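Staff Forum > Learning Materials > Early Years Rooms

Topic: Color sorting sets, bowls or compartment trays?

Posted by m_farah
Coordinator, Tandham Early Learning

Colleagues,

The materials order for the two Skaledley rooms closes at the end of March, and I would like to settle the sorting sets before then. The current proposal is to retire the compartment trays and adopt colored-rim dishes with plain wooden cubes in red and blue. Children place each cube in the dish whose rim matches it. The budget allows for 100 cubes per room. Please post any objections in this thread.

Munther Farah

Posted by s_semaan

I support the proposal. The trays have served us adequately, but the dividers show a child where to stop, and the child then attends to the dividers. An open dish leaves the decision with the child. I would ask that the dishes differ in shape as well as in color, so that a child who has difficulty telling colors apart has a second cue. 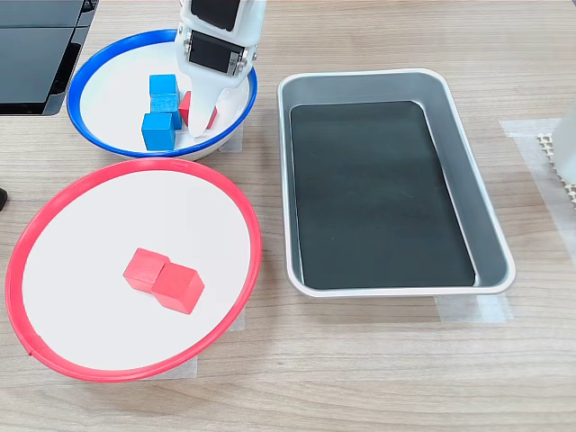

I would further recommend that each activity begin with the cubes partly sorted and at least one in the wrong dish. A red cube among blue ones invites a correction, and most four-year-olds will make it before the instructions are finished. Starting from an unsorted heap takes longer and tends to lose the younger group.

Samer Semaan

Posted by rizvi_room2

I must register a disagreement. A cube in the wrong dish at the start is suitable for children who already match reliably. For those who do not, it presents an incorrect arrangement as the model. In Room 2 we begin with empty dishes and the cubes on a mat, and I would prefer that the written guidance permit this.

There is also the matter of noise. Cubes dropped into a hard dish are considerably louder than cubes placed in the felt-lined trays, and our room adjoins the rest area.

Sohail Rizvi

Posted by s_semaan

Mr. Rizvi's point about the younger children is fair, and I withdraw the recommendation as a general rule. I maintain it for the older group.

On noise, a felt circle may be cut for each dish — the Hayes catalog lists them by the sheet.

Posted by qhijazi

May I ask whether the dishes will be taped to the tables? Ours slide when a child leans on the rim. Painter's tape holds well enough and lifts off without marking the surface. The packing tape left by the previous group did not.

Qusai Hijazi

Posted by m_farah

Thank you all. Both starting arrangements will appear in the guidance, to be chosen by the room lead. I will add felt sheets and painter's tape to the order. The compartment trays will remain in Room 2 until the rest area is moved.

Posted by rizvi_room2

That is acceptable. Please confirm whether the cubes from the old Flusard set may be mixed with the new ones. They are slightly larger.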